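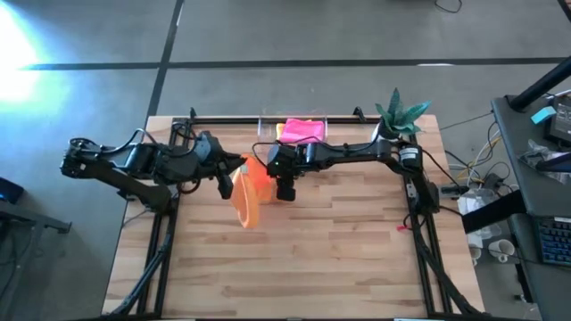

What is a parish register, and why do local historians begin with it?
A parish register is the book in which a church recorded baptisms, marriages and burials. Local historians begin with it as it often names ordinary people who left no will, letter or deed.

Unit 2: Reading the Bikley Registers

The registers for Bikley contain 3,172 entries. Students will work from the printed transcript in the first instance and consult the copies of the original pages where a reading is in doubt. Spelling was not fixed, and one family may appear under several forms of the same name. All forms should be noted as written.

Burial entries require particular care. The date given is that of the burial - the date of death was seldom recorded before printed forms came into use. Ages, where present, were supplied by relatives and may be wrong by several years.
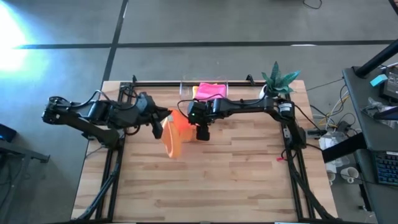

A former student of the course objected that the transcript should not be trusted for the earliest pages, where the clerk used the same stroke for two different letters, and asked that the originals be read first. The point is accepted for the opening 21 pages only.

Set task
Choose one surname from the Golden Lane entries and trace it through the baptisms and burials. Submit a table of entries with a short commentary. Page 155 of the transcript lists the abbreviations used. Work is due at the end of October.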